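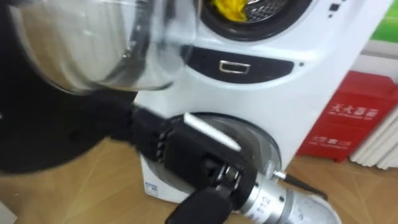

Whole-milk curd set with rennet loses weight in two stages, first when it is cut and again when it hangs. The recipes we started from treat the second stage loosely. Most say to hang the curd "until it stops dripping" and give no weight or time. This report covers a small set of trials on fresh soft cheese made from pasteurized cow's milk, with the draining step held under closer control than a home recipe asks for. The cloth matters more than we expected at the planning stage. A plain yellow cloth, of the sort crumpled in the perforated metal drum, would show curd stains less clearly than a white one, and for the trials we used only undyed cotton so that residue could be inspected by eye before each reuse. Cloths were boiled, rinsed and dried flat between batches. No detergent was used on any cloth after its first wash, as an early test batch had picked up a faint soap taste.

1. Purpose

The aim was to find out how draining time and cloth weave affect yield and texture in a rennet-set soft cheese. A secondary aim was to write a procedure that a first-year student could follow without supervision. We did not study aging, and all cheeses were eaten or discarded within two days.

2. Materials

Milk was whole, pasteurized and not homogenized, bought from the Brurneck dairy in containers from a single delivery for each pair of batches. Rennet was the liquid animal type sold as Prillament, diluted in cool boiled water just before use. Salt was plain, without iodine. Two cloths were compared: a coarse open weave, called Cloth A below, and a fine close weave, called Cloth B. Both were cut to the same square and hemmed on all four sides. Loose threads in the curd had been a problem in the practice batches and the hem cured it.

Each batch used 2260 g of milk. The figure comes from the largest amount that fit the steel pot with enough headroom for stirring, and it was kept the same throughout.

3. Method

The milk was warmed slowly over low heat with steady stirring. When the thermometer read 32 °C the pot was taken off the burner and the diluted rennet was stirred in with an up-and-down motion. Stirring stopped within one minute. The pot was covered and left undisturbed for 40 minutes.

The set was tested by pushing a clean knife in at a slant and lifting. A clean break with clear whey in the gap was taken as ready. If the break was ragged, the pot was covered again and tested every five minutes. The curd was then cut in both directions into cubes and left to settle before ladling.

Ladling was done by hand with a shallow slotted spoon. The curd went into the lined colander in thin layers. Pouring was tried once in practice and broke the curd so badly that much of it passed through Cloth A. After ladling, the corners of the cloth were tied and the bundle was hung over a bowl in the cold room. Whey was weighed at two, six and 14 hours. Salt was worked in after the final weighing.
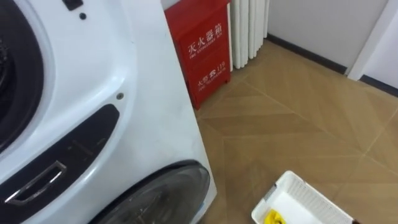
Department of Food Preparation and Dairy Science, Shek Technical College

4. Results

Yield fell with draining time in every batch, and most of the loss came in the first two hours. The difference between cloths was largest at that first weighing. Cloth A released whey quickly and the whey was cloudy, with fine curd visible at the bottom of the bowl. Cloth B was slower and its whey stayed clear and greenish.

At six hours the two sets of bundles had come closer together in weight. At 14 hours the best batch on Cloth B gave 400 g of finished cheese before salting. The Cloth A batches were all lower. We put this down to curd lost through the weave, though we did not filter and weigh the solids in the whey, so the explanation remains untested.

Texture was judged by spreading a spoonful on a plain cracker. Cheese taken at two hours was wet and slid off. At six hours it spread well but left a ring of whey on the plate after standing. At 14 hours it held the mark of the knife and did not weep. Cheese from Cloth A was slightly grainy at all three times. The outer layer of each bundle was always firmer than the center, and this was worse on Cloth A.

5. Sources of error

The cold room door was opened by other groups during the long hang, and the temperature log shows a short rise each time. The spring scale used for the first pair of batches stuck near the low end and was replaced with the Pruler bench scale. Results from the first pair are left out of the discussion above.

Knot tension was not controlled. A tight knot presses the bundle and speeds draining, and two people tied the knots. Hui-mei Kwok tied all of the Cloth B bundles after the scale was changed, which means that cloth and knot cannot be fully separated in our data. A fixed ring or clamp would remove this fault.

Milk fat was taken from the label and not measured. Unhomogenized milk also forms a cream line on standing, and though each container was inverted several times before pouring, the fat content of separate batches may have differed.

6. Recommended procedure

Use the fine cloth, boiled and wrung out. Ladle in thin layers. Tie loosely and hang overnight in the cold room. Turn the bundle once, at the six-hour mark, by opening the cloth and folding the firm outer curd toward the middle. We did this on the last batch only, and the finished cheese was more even. Salt after draining. Salt added to the curd before hanging ran off with the whey in the practice batches and the cheese came out flat.

7. Further work

The whey was thrown away. A later group could reheat it with a little vinegar and record what further curd comes out, comparing cloudy whey from the coarse cloth with clear whey from the fine one. The grainy texture on Cloth A should also be checked against a smaller cut size, with the knots replaced by clamps. Spare cloths are in the labeled drawer under the cold room sink.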